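Street news from Drinolmont: parking and rain water

The residents' group of Firno has received many messages this spring about our narrow street. Most of them are about two subjects: the parked cars, and the water on the road when it rains. We put here what we know until now.

The asphalt was renewed in April over a length of 350 meters. The curb on the side of the long wall stayed as it was, and the group has asked for a second drain close to it. The company Stolside has promised an answer before the summer.

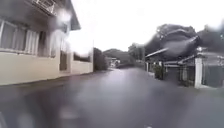
Our street in the rain, looking toward the hill.

The parking is more difficult. In the last meeting 11 households asked for parking on one side only. Others have no garage and do not want to lose their place - we understand them also. For the moment the rule does not change, but please park close to the curb and fold your mirrors. The delivery van that comes from Bragança needs enough space to pass.

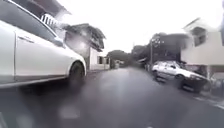 Parked cars on the two sides of the street.

Please drive slowly when the road is wet. The front doors of several houses open almost directly on the street, and the people who walk have little space.

If you want to give your opinion about the parking, leave a note in the mailbox of the group. Roughly 35 notes have arrived already, and we read all of them before the next meeting.

Jun 10, 2021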